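How to plan a budget for a shelf-tidying robot trial

Last revised 24th January

This page sets out how to plan equipment for a small trial in which a robot arm sorts and straightens household shelves. It is written for teams that already have a bench, a safety plan and someone who can code, and who now have to put numbers in a purchase request. Prices are left out except where they come from our own request at Mosoti. Get current quotes before you copy anything.

Step 1. Write the task down before you open a catalog

List what a person does at the shelf in plain verbs: reach in, grip, tilt, pull, turn, set down, push back. Next to each verb, write the object it applies to. Do not write "books" as one line. A thick workbook, a thin comic and a flat booklet need different grips, and the gripper is where most first budgets are too small.

Then mark which verbs need two hands. If more than a few do, price a two-arm setup from the start. Adding a second arm later means a new base, a new controller license and a new risk review.

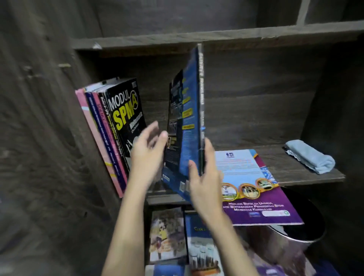 Gripper choice should follow from the hardest object on the list. Work out the grip type first, then the opening width, then the payload. A tall book tilted out from the shelf, with the thumb against the back cover and the fingers wrapped around the spine, is a fair test case: the fingers need room at the spine, and the wrist has to follow the tilt. Flat items are a separate case. A booklet hanging over the shelf edge can be taken by the free part, but the same booklet pushed fully back may need suction or a thin lower finger. Budget for two sets of fingertips at least, one stiff and thin, one soft.

Step 2. Measure the furniture

Record the clear height, width and depth of each compartment, and the height of each board from the floor. Include dividers. Compare these with the size of the wrist plus gripper plus camera. Data sheets often give reach to the flange only, so add the tool length yourself.

Our first quote, from Lovden, was for an arm with enough reach and a wrist too bulky for the shelf opening. Nafula Swai caught this with a cardboard model of the wrist. The model cost nothing and took an afternoon. Make one.

Step 3. Split the request into lines

Use one line for each of these:

Arm and controller
Base, stand or lift column
Gripper and fingertips
Cameras, mounts and cables
Computer and storage
Safety items (stop buttons, floor marking, scanner if required)
Spares
Installation and training
Test objects and furniture

The last line is often forgotten. We put 500 dollars against it and used all of it. Buy the same shelf unit twice, so that one can be drilled or marked.

Spares deserve a line of their own. Wiebke Tiedemann, who handled purchasing for us, asked for 3 sets of fingertips and 2 spare camera cables. Both were needed before the end of February.

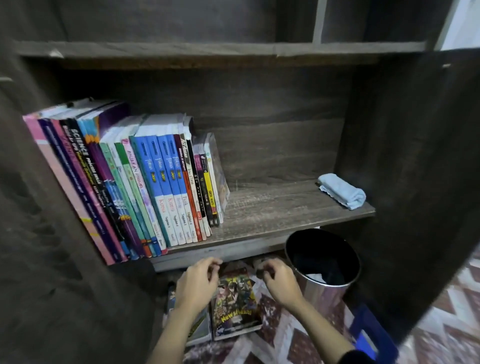

Lift columns and low mounts are the next item to settle, and the answer depends on how far down the work goes. Check the lowest compartment as carefully as the middle one. With a steel bin tucked partly under the shelf and a comic leaning against loose papers, an arm mounted for the row of books above has to come in low, past the bin, without hitting the underside of the board. Either the base moves, or the arm needs a longer reach and a folded elbow posture. Price both. In our case a lift column from Erunmont cost less than the next arm size up. Note the floor too: a rug under the unit matters to a mobile base, and its wheels should be checked against the pile height before you order.

Step 4. Plan the cameras with the clutter in mind

Closely packed spines that look alike are hard to tell apart at low resolution. Decide whether the robot must read titles or only find edges. Reading titles calls for a better sensor and more even lighting; finding edges does not. Dark shelf interiors usually need an added lamp, which belongs on the camera line. We allowed 200 dollars for lighting.

Step 5. Compare quotes on the same terms

Send every supplier the same task list, compartment sizes and heaviest object. Ask for delivery time, warranty length, yearly software fees and the price of a replacement gripper. Binden quoted the lowest arm price we received but charged the software fee by the year, so the order of the quotes changed once the full trial period was counted.

Keep the rejected quotes. Shabani Odera reused ours when the request was sent back for more detail.

Step 6. Hold part of the money back

Order the arm, base and one gripper first. Run the task list by remote control before buying the second gripper or the final cameras. Record each failed grasp against the verb and object from Step 1, and let that record decide the second order. Check that your purchasing rules allow a split order; if they do not, ask for the fingertips as a call-off item.

Questions about the template go to Zawadi Shemweta at the Mosoti equipment desk.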